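Laundry & Fabric Care – Community Help

Pink tint on a cotton shirt after washing with a new red cloth
Posted by kiani_w, April 14, 2024

I washed a cotton shirt with a red cloth at 40 °C. The shirt now has an uneven tint on one side. It has not been in the dryer. Can the dye be removed?

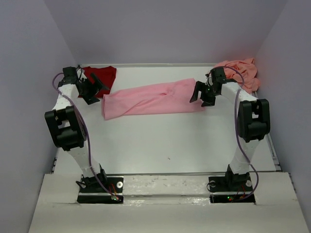
The care label allows bleach when needed. Water here in Clillmont is hard, 269 ppm on the last report.

Ekua Sarpong
Keep it out of the dryer. Dissolve oxygen bleach in warm water at the dose on the package, submerge the shirt fully and leave it overnight. Rinse and check in daylight. Repeat if the tint has faded but is still there – two rounds is normal for cotton. 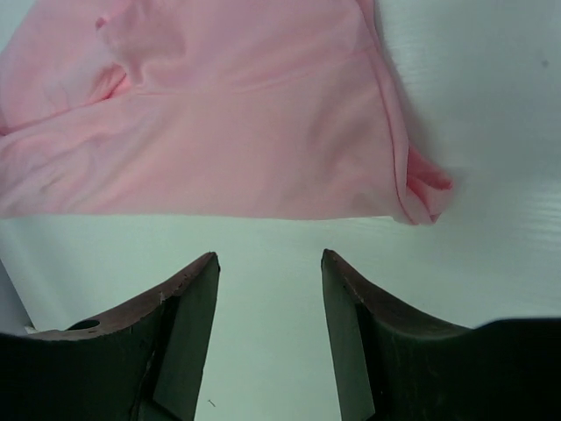 Does hard water matter for the soak?
It lowers the effect of the detergent more than that of the bleach. Add a softener such as washing soda.

Chlorine bleach is a last resort and must never be mixed with other cleaners.

dryer_lint17
just rewash it, worked for me

Jörg Janssen
Agree with the soak. Test an inside seam first if the shirt was dyed to begin with.

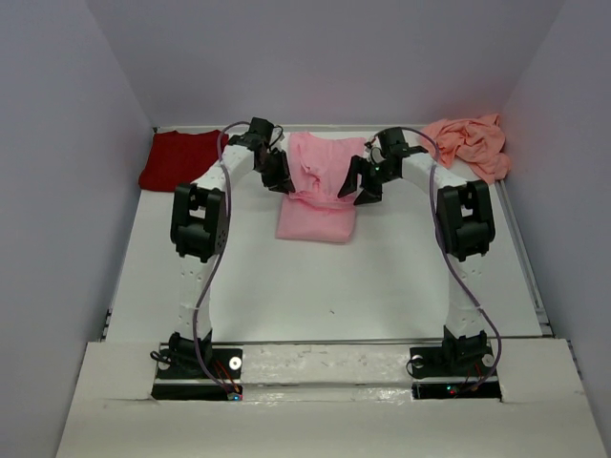
Wash new reds separately for the first four cycles, in cold water. A color catcher sheet helps with small amounts of loose dye only.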